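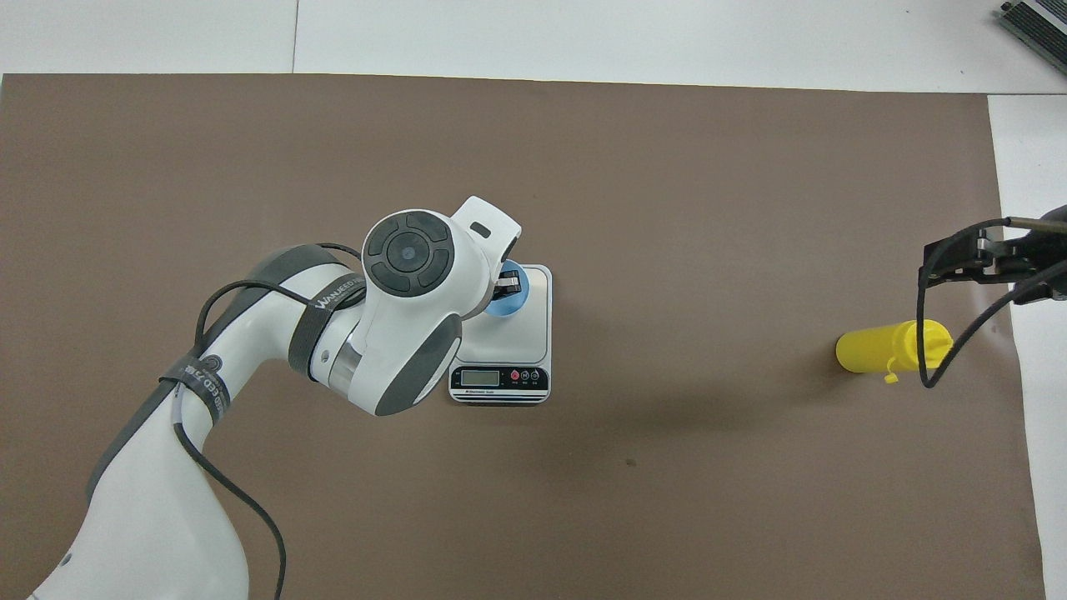 Lucrezia reckons we should stop paying for the Brikard kit if it can't manage kitchen things by spring, and I've promised her a straight answer in this report.

January 29, 2019
By the Rekcombe bench trial

So, the cup and the scale are this month's job! We've done 195 of the 800 runs you funded, which is slower than I'd hoped – the Prins gripper software ate most of a week. Support were lovely about it, mind. The arm itself I like a lot, and I'd keep it. The cable straps I'd swap tomorrow. I've spent 787 of the 900 pounds for spares, so please can we talk about a top-up?

Comments

Etent desk: Is the November quote still good?

Lucrezia Cirillo: Fine by me, but send the run log too.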